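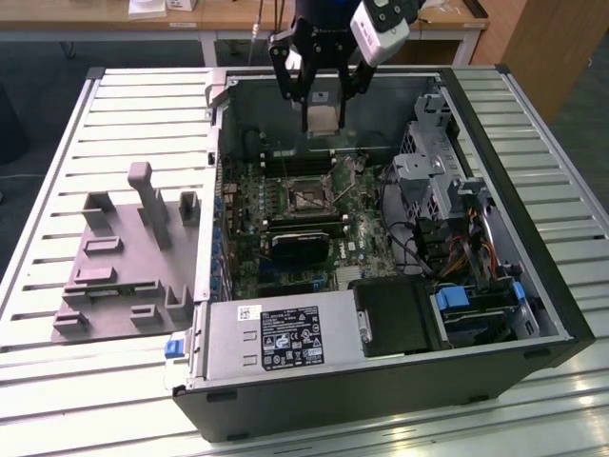
Notes 8: Teaching by Teleoperation

Today is the fun one! You drive the arm, Alto records, and every little wiggle of your hand ends up in the data. Go slowly near the socket. Stop and breathe before you let go of the chip. Aim for clean runs, and keep the ones where you miss and recover (they're gold!). 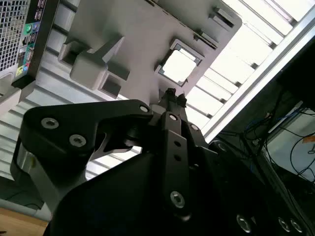

Do I have to restart if I line the chip up badly?
Keep recording, back off a little and try again.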